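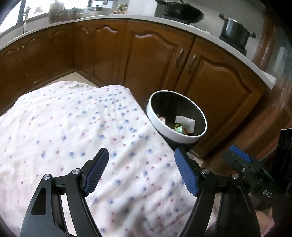
The left jaw closed at 1,570 counts and the right at 1,998. Debora Pagano wrote both numbers on the back of a Hudec invoice and loosened the pivot screw a quarter turn.

"They should match," she said.

"Within 100," said Birner, who had built the other one. "Mine do."

She squeezed the handle. The blue pads came together over the dotted cloth, the left a little early. She had printed the arms in March, at 165 percent infill flow by mistake, and had sanded the bores by hand ever since.

"Try the green wrapper," Birner said.

She lowered the jaws into the bin. The linkage clicked. The right pad slid under the wrapper and the left one pushed it away.

"Again."

She tightened the screw an eighth of a turn and tried from the other side. The wrapper folded, caught, and stayed caught. She raised it above the rim and held it there until her wrist hurt.

"Log it," she said.

"As what?"

"Trial one."

He typed it in. She let go of the handle, and the wrapper dropped back onto the crumpled paper. The count on the laptop read 1,570 again, left side. She picked up the screwdriver.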